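Last updated: February

Stop clearing the table before you start a job. I mean it. Every tidying guide says bare surface first, then work, and I think that's backwards for small stuff -- mending, wrapping, labeling jars. You spend 20 minutes putting things away, then 8 more getting half of them out agian.

Mine stays out. Bowl, boxes, the checked cloth in a heap. Ugly, sure. But I can reach everything.

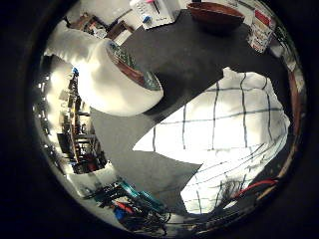
Checked cloth, brown bowl at the back, work still out.

My sister-in-law's table in Nakon is spotless and she never finishes a hem. Drawers full of labeled bins from Flillora, all shut. Out of sight, so it dosen't get done.

Yes, dinner. Push it to one end. Eat at the other. Crumbs shake out of a cloth fine.

A clear table looks nice for guests. Mostly it's just me and a pile of socks -- and the socks are winning when they're in a drawer.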